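Home Posts Bench Notes Contact

The left arm kept stopping

4 min read

We lost most of December to a fault that looked like software. The left arm would run fine, then stop partway through a reach with a joint error. The log from the worst night has 654 lines in it, and nearly all of them are the same message.

I blamed the planner first. Tanveer Paracha blamed the gripper driver and swapped it for the spare. Neither change helped. The arm stopped again 60 seconds into the next run, holding whatever it had picked up.

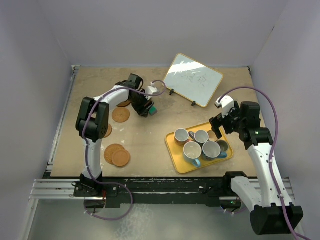 What gave it away was the position. It only quit when the wrist was turned past a certain point, and never when the arm was folded back. So I powered everything off, moved the wrist by hand and put a meter on the cable. The signal dropped out at the same angle every time. One conductor had broken inside the jacket, close to the connector, and from the outside the cable looked fine.

I replaced the cable and left more slack at the wrist. I also lowered the speed limit until we trust it again. We should have checked the wiring on day one.

Recent posts
Moving the Hindska controller to a new cabinet
Ketitz grippers, 2 months in
Notes on the Lutov e-stop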